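Equipment planning for robotic workcells

Equipment planning for robotic workcells is the process by which an organisation decides what to buy, rent or build when it sets up a robot to do a defined task, and how the cost is spread over the life of the installation. It covers the robot arm and its gripper, the computing equipment, the parts the robot will handle, the building services, and the labour needed to keep the cell running. The term is used mostly for small and medium cells, where the arm is bought as a standard product and most of the remaining equipment is chosen separately.

Planning is usually distinguished from cell design. Design settles where things go and how they move. Planning settles how many are bought, in what order, from whom, and against which budget line. In small organisations the same person often does both.

Scope

A plan normally begins with a task statement. This names the part, the action, the rate at which the action must be done and the largest error that can be allowed. A statement such as "remove and replace memory modules in desktop computers" is too broad for purchasing, as it leaves open the range of chassis, the direction of approach and whether the lid has already been taken off. A usable statement names the models to be handled and the condition in which they arrive.

From the task statement the planner derives the reach, the payload, the finger travel and the clearance. Clearance is often the limiting figure in work inside enclosures. A gripper that meets the payload figure with ease may still be too wide to pass between a heatsink and the side of a case, and a change of gripper late in a project can lead to a change of wrist mount, cable set and stored positions.

Cost categories

Costs are commonly divided into capital, fitting-out, consumable and recurring.

Capital costs are the arm, the controller, the gripper, the cameras, the bench or pedestal and any guarding. These are the items for which written quotations are easy to get, and they tend to receive the most attention during approval.

Fitting-out costs include brackets, fingertips, cable management, lighting, power and network points, and the time of the people who install them. Fingertips are often listed here on first purchase and as consumables afterwards.

Consumable costs are the parts worn out or broken by the work. In assembly and repair tasks this category includes the workpieces themselves during setting up. Sockets, latches and connectors have a limited life, and a cell that is being tuned may open and close the same latch many more times than a human repairer ever would.

Recurring costs are software licences, service contracts, calibration, insurance, electricity and floor space. They are usually paid from a different budget from the capital items.

Purchase, lease and hire

Outright purchase suits a task that is expected to stay the same for several years. Leasing spreads the payments and may include service, but lease terms often restrict changes to the arm, including the fitting of wrist equipment not supplied by the lessor. Short hire is used for trials. The hire rate is high compared with the purchase price over the same period, though a trial of a few weeks can show whether the chosen gripper is able to do the work at all.

Second-hand arms are widely traded. The main risks are an unsupported controller, missing cables and an unknown service history. A planner buying second-hand will normally ask for the hours run, the firmware version and confirmation that the licence can be transferred.

Quotations and comparison

Quotations for the same cell are rarely made up in the same way. One supplier may include commissioning and training in the price of the arm, while another lists them as options. The usual method is to draw up a single schedule of items and ask each supplier to price against it, leaving blank any line that is not offered. Delivery times are compared on the same schedule, as a late gripper holds up a cell as surely as a late arm.

The Standon schedule, named after the workshop where it was first used, is one such form. It has 89 lines and separates items needed for first operation from those that can be bought later. Sipho Radebe, who revised it for electronics repair cells, added lines for scrap workpieces, spare fingertips and antistatic fittings. The revised form also asks for the price of a second gripper at the time of the first order.

Workpieces and test stock

Cells that handle electronic equipment need a supply of workpieces that can be damaged without loss. Retired office computers are the usual choice. They are cheap, are often available in batches of one model, and contain the sockets, slots and headers found in live equipment of the same age.

Batches should be checked for board revision as well as model name. Makers change the position of headers and the type of latch within a single model, and a batch of mixed revisions makes results hard to compare. The plan should also state how each unit is to be prepared, including which cards and modules are left in, whether the processor is removed and whether the cooler is taken off.

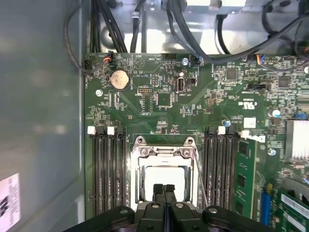 Stock is normally divided into three groups. The first is used for teaching positions and is expected to be scrapped. The second is used for measured trials and is kept in known condition. The third is held back, unopened, for acceptance testing. Open processor sockets are a particular concern in the first two groups, as contact damage may be hard to see without magnification and may be mistaken for a fault in the robot program. A cap or cover should be fitted when a socket is not in use, and the stock record should show when it was last inspected.

Storage is often left out of the budget. Opened chassis cannot be stacked as closely as closed ones, and loose side panels, screws and modules need labelled trays. A shelf bay next to the cell is enough for most trials.

Worked budget

The Avell cell is a single-arm bench installation planned for the repair and stripping of desktop computers. Its budget was set out in four parts following the categories given earlier. The arm and gripper were bought new from Barrientos and the control software was licensed from Zonar. The test stock was bought as one lot of 30 units.

The largest difference between the planned and final cost lay in fitting-out. The first fingertips were too thick for work beside the memory slots and were replaced with a narrower pattern, which required new brackets for the wrist camera. The plan had allowed 545 hours of labour for installation and teaching. More than 3 weeks of further labour were charged to the contingency line.

Contingency

A contingency line is held for costs that are expected in kind but not in amount. It is generally stated as a share of the fitting-out and labour costs and not of the whole budget, as the price of the arm is fixed once the order is placed. Where the task is new to the organisation, the share is set higher, and part of it is released only after the first trial.

Contingency should not be used for items that were known to be needed and left out. Spare fingertips, replacement cables and antistatic matting are the items most often treated in this way.

Acceptance and handover

Acceptance is tied to the task statement. The supplier or internal team runs the cell on the held-back stock at the stated rate, and the results are recorded against the allowed error. Final payment is commonly withheld until this has been done. A plan that gives no acceptance test leaves the buyer with only the supplier's own demonstration.

Handover documents include wiring drawings, a list of stored positions, backups of the controller, licence details and a spares list with part numbers. The spares list is then moved into the recurring budget.

Review

Plans are usually reviewed once a year, with the date set to fall before the next round of budget requests. In organisations with an autumn budget round the review is often held in September. The review compares actual consumable use with the forecast, checks the remaining test stock and confirms that the service contract still covers the equipment in use.

See also: gripper selection; machine guarding; electronics repair; whole-life cost; acceptance testing

This page was last edited on 21 May 2026.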